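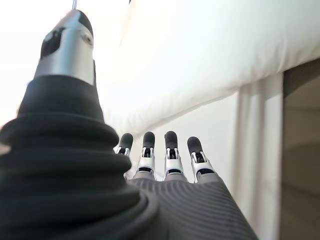
The Pristham Five-Finger Hand is the most capable hand we carry, and we still talk more people out of it than into it. Most callers have seen a clip of a humanoid making a bed or folding towels and want to know if one can take over a job in their laundry room, guest house or packing area. The short answer for most of them is no. The hardware has come a long way: four fingers in a row with silver joints and rounded black tips, a thumb that sits close beside them, and ribbed covering over the back of the hand. Put that next to a bed or a couch and it looks ready for work. Whether it can do the work for a whole shift is another question, and we would like you to read the rest of this page before you ask for a quote.

What you get

The hand ships singly or as a matched left and right pair. Each one comes with a wrist adapter, one cable set, a spare set of fingertips and the setup software. The arm, the body and the controller are extra. We supply the hand on its own to labs and integrators that already have an arm, and we fit pairs to full humanoids at our shop in Dolbridge. Fitting takes two working days if your wrist matches the adapter. If it doesn't, call first.

Rated for: light grasping, pinching, holding and carrying
Rated load: 500 grams in a pinch grip
Fingertip life: 490 hours on cotton, less on toweling or denim
Weight with adapter: 82 ounces per pair
Covering: wipe clean, do not soak
Warranty: one year, parts only, fingertips excluded

Load figures are ours, taken on our bench. The maker's are higher. We could not get them to repeat, so we don't print them.

Can it make a bed?

People ask this more than anything else, and cloth is a fair test. A box stays the shape it was when you picked it up. A sheet folds over on itself, hides its own corners and slides off whatever you put it on. A five-year-old can find the edge of a sheet by feel. Getting a machine to do it takes good cameras, a lot of practice data and somebody standing by.
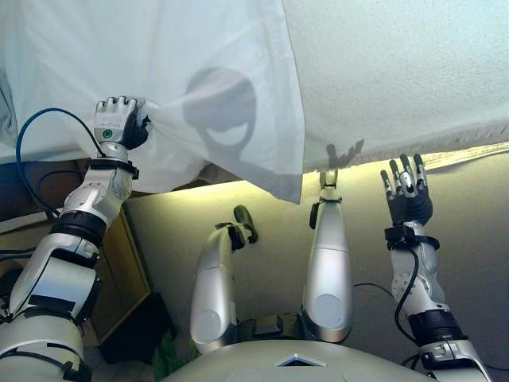 Left hand on a fold of the sheet, right hand open below the hem.

A pinch like that one is where the hand earns its price. It can take up a gathered fold of thin fabric between the fingers and hold it overhead. Getting both hands to agree on what to do next is a software problem, and no hand you buy from us or anyone else will solve it for you. Watch any demo with that in mind. Ask how many tries it took, who was driving, and whether the bed looked like that when they started. A steady grip on a sheet is a nice thing to see, and it is a long way from a made bed.

Our own opinion, for what it's worth: a person paid by the hour still beats this equipment at bed making, laundry folding and general tidying, by a wide margin. We'd be happy to change this page when that stops being true. The last time we edited this section was in March and we made it slightly more hopeful than before.

Where it does make sense

Research on grasping soft goods. Teaching labs. Teleoperation, where a person does the thinking and the hand does the reaching. Fixed shop-floor jobs with light parts that always turn up in the same place, though if that's your job please look at the two-jaw gripper first. It has fewer joints to wear and it costs a good deal less. Junaid Butt in our sales office will ask you about this and he will keep asking.

Where it doesn't

Wet work, kitchens, anything hot, anything with a blade. Fitted sheets over a heavy mattress — the pull at the corners is more than the pinch grip is rated for. Any place where children or guests can reach the machine while it is running. Any budget that depends on it replacing a worker this year.

Care

Check the fingertips before each session and swap them as a set. Brush lint out of the joint slots with a dry nylon brush. Lint is the most common fault we see on hands that come back from fabric work, and the early sign is one finger closing a beat behind the others. Keep cables tied back along the forearm with enough slack for a full wrist turn. A loop hanging free will sooner or later catch on bedding or furniture.

Trying one out

Bring your own sheets, towels, bags or parts to the Dolbridge shop and we'll run them with you for a morning. Bhupendra Thakur sets up the bench sessions and likes to know the fabric weight ahead of time. A session costs $2,000, credited in full if you order a pair. Jiahui Yin can join by phone if your question is about controllers. We don't edit the recordings, so you take home the drops along with everything else.

Ordering

Made to order in left, right or pair. Lead time is nearly nine weeks at present. Returns are accepted unused in the original case. We cannot take back a hand because the software it was meant to run with wasn't ready — several customers have asked.

Related items
Pristham Fingertip Set, black
Pristham Wrist Adapter
Gridport Two-Jaw Gripper
Gridport Cable Sleeve, blue or black
Nylon Joint Brush, pack of two
Bench Session, half day, Dolbridge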